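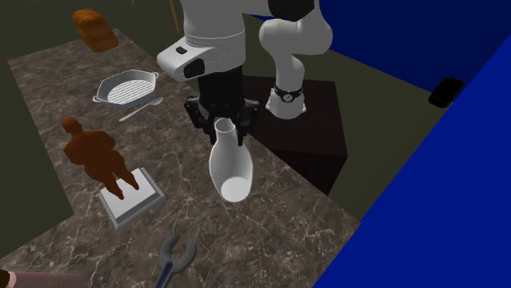 ## 4. Placing and leveling your Durkley countertop fountain

Most of the complaints we get about the Durkley are complaints about countertops. Water is a strict judge of level and will report its findings to your floor. Set aside half an hour for this section, and more if your house is old.

### Before you start

You will need:

- the bowl, the pump and the clear tube from box 2
- the four screw-in feet (in the small bag you nearly threw out)
- a spirit level, or a phone that thinks it is one
- a jug
- a towel

> **Caution:** Keep the plug out of the outlet until step 8. Mared Edwards, who wrote the first edition of this guide, put this warning at the end. We have moved it.

### 4.1 Choosing a spot

1. Pick a place within reach of a grounded outlet. The cord is 80 inches long and does not stretch, although people have tried.
2. Stay clear of stoves, toasters and direct sun. Warm water grows algae, and the Durkley comes in only one shade of green on purpose.
3. Check that the surface can take the weight. Tiled shelves are usually fine. Glass shelves are a matter between you and the shelf.

### 4.2 Leveling

4. Screw all four feet in fully, then back each one out two turns.
5. Stand the bowl in place and lay the level across the rim, left to right. Adjust the two front feet until the bubble settles.
6. Turn the level front to back and adjust the rear feet. Go back and check the first direction again. It will have moved.

> **Note:** On polished stone the feet can creep. Stick the felt pads on once you are happy with the level, and press each one for a slow count of ten.

### 4.3 First fill

7. Seat the pump on its suction cups and push the tube over the spout until it stops. Pour in cool water up to the lower line. The upper line is for overflow testing at our shop in Barnodby and has no business being visible.
8. Dry your hands, loop the cord so that it hangs below the outlet, and plug in.
9. Wait for the gurgling to stop. If it goes on for more than a few minutes, unplug the pump, tilt it gently under water to let the air out, and try again.

### 4.4 If it isn't right

**Water runs down one side only.** See step 6. Yes, again.

**The pump hums but nothing comes out.** The tube is kinked or the water is too low.

**The fountain is louder than the refrigerator.** Turn the flow dial to its lowest setting. If that doesn't help, the pump may be touching the bowl wall.

**A foot is missing.** Order part 622 and specify the Durkley. The feet for the Shemweta look identical and have a different thread.

Section 5 covers cleaning, which you should do before you think you need to.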